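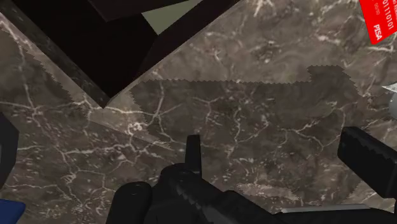 Dark brown marble with white and cream veins.

I've been putting off writing about the Skollo stone care kit from Vevell because I wanted to live with it first. Well, two months and one very bad red wine evening later, I have opinions!

Quick background: we put dark marble in the kitchen when we redid the place, and everyone told me I'd regret it. I don't (much). But marble stains if you so much as look at it with a lemon in your hand, and I'd gotten tired of wiping on supermarket sealer every few weeks and hoping for the best.

The kit comes with a cleaner, a sealer, a tub of polishing paste and 2 cloths. The cleaner is my favorite part. It smells like almost nothing, it doesn't leave that cloudy film you get with dish soap, and one bottle has lasted me the whole time with plenty left. The sealer goes on easily too, although you really do need to buff it off before it dries or you'll be standing there at 11 p.m. rubbing at streaks like I was.

The paste is where I got grumpy. It took down the dull ring by the coffee maker, but the deeper etch next to the sink is still there after three tries, and my arm was ready to fall off. If you have serious etching I think you need a pro, plain and simple. The instructions are also printed in the tiniest type I have ever seen, on the inside of the box, which I had already torn in half.

I paid $33 for mine, and I've bought worse for more. I tried the Pravau spray before this and it beaded up nicely for a week and then quit on me, so the Skollo sealer wins there by a mile. Oh, and the wine? I got to it the next morning (don't judge) and it came up with the cleaner and a little patience.

Four stars from me. I'd buy the cleaner and sealer again tomorrow, and I wish Vevell would sell them without the paste.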